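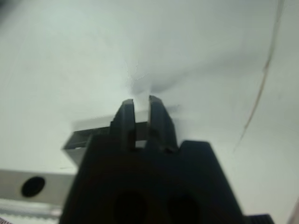 Wuler is looking for home cooks who don't believe everything a recipe tells them. We publish a small newsletter about everyday cooking out of Nurnus, and this fall we want to find out which parts of a marinade recipe do any work and which are in there from habit. You'll need a kitchen, a fridge with a free shelf, and something to turn meat with. Two black fingers with a narrow gap between them, rounded at the tips, would be all I'd ask of a pair of tongs, and yet every gear list I read wants me to own the kind with scalloped edges, a lock and a silicone coating in three colors. Bring whatever tongs you have. A fork is fine too, whatever you've heard about juices.

What we're testing

We have a pile of 2,975 marinade recipes, sent in by readers or copied out of old community cookbooks. Most of them say overnight. A good many say "at least overnight," as if two nights must be better. Some say thirty minutes and promise the same result. They can't all be right, and I suspect that the salt is doing most of the job while the rosemary gets the credit.

I could be wrong. I was wrong about buttermilk, and we printed that. But I'm tired of reading that acid "breaks down the fibers" from people who have only ever made the recipe one way. So we're going to make the same dishes several ways, in ordinary kitchens, and have people taste them without knowing which is which.

The dishes are chicken thighs, pork chops, flank steak and firm tofu. No whole birds and no smokers. If you only eat tofu you can still apply, and you'd be doing us a favor, as the claims made for marinating tofu are the wildest of the lot.

What you'd do

The testing runs for 5 weeks, starting in October. Each week you cook one dish in two or three versions at home. You'll get a sheet with the weights, the times and the pan or oven setting. Please follow it even when it sounds silly. One of the versions will be plain salted meat with nothing else on it, and one week there will be a version where the sauce goes on after cooking, and you may feel that your dinner has been ruined. Write that down.

Somebody else in your household does the tasting. They get numbered plates and a short form. You, the cook, know what's on each plate, so you don't get a vote, and please don't hover. Faces count as hints.

A typical week takes a few minutes of mixing one evening and then a bit over an hour the next day for cooking, tasting and the form. The flank steak week is longer. If your schedule can't handle a recipe that starts the night before, this isn't the right test for you.

Who we want

We have room for 56 households. You don't need to be a good cook. Cooks who are very sure of themselves tend to fix things halfway through - a squeeze of lemon here, a bit more garlic there - and then the whole week is wasted. We'd like people who can leave a dull piece of chicken dull.

You should:

Live in or near Nurnus, so you can pick up supplies from us
Have at least one other adult at home who's willing to taste
Own a kitchen scale, or be willing to borrow one of ours
Have a thermometer that gives roughly the same number twice in a row
Be able to cook on the same stove for the whole run

Please don't apply if anyone at your table has a serious food allergy. The spice mixes come from Astska, a local grinder, and they handle nuts, sesame and mustard in the same room. I know people say they'll be careful. I'd still like you to sit this one out.

Also please don't apply if you sell a sauce, a rub or a marinade, or if your sister does. Last time we had an entry form from a man whose answers to every question mentioned the same bottle.

What you get

We pay $300 per household at the end, if all the forms are in. We also cover the meat and tofu, up to the limit on each weekly sheet. Oil, salt and paper towels are on you. If you drop out partway we'll pay for the food you bought but not the rest, and we won't be upset with you, though we will ask for the scale back.

You won't get a free knife set, a discount code, or your name on a jar. You will get the full results before the newsletter goes out, including the boring ones. I expect some boring ones.

Who is paying for this

A fair question, and I'd ask it. The money comes from newsletter subscriptions. Magalhães, the grocery on the square, is selling us the meat at their normal price less a small discount for buying in bulk. They don't see the forms and they don't see the article before anyone else. Astska is being paid in full for the spices. They know that the test may show you don't need many of them, and they took the order anyway.

What this won't prove

Fifty-six kitchens is more than most recipe writers bother with, but it's still a small test. Stoves differ. So do tasters, and some of them had a big lunch. If one version wins by a hair we'll say it was a hair. If nothing wins we'll print that too, and I'll go on salting my chicken and leaving the rest in the cupboard until someone shows me better.

How to apply

Send us a short note through the contact page with "marinade test" in the subject line. Tell us who lives in your house and eats dinner there, what kind of stove you have, and one piece of cooking advice you've followed for years without ever checking. Don't send recipes, we have enough. No photos of dinner either.

We'll read the notes in September and answer everyone, yes or no. If you get a yes, there's a pickup evening at the Wuler kitchen from 6 to 8 p.m., where you collect your spice packets, your sheets and a scale if you need one. Bring a bag with a flat bottom. The packets are paper and the paprika leaks.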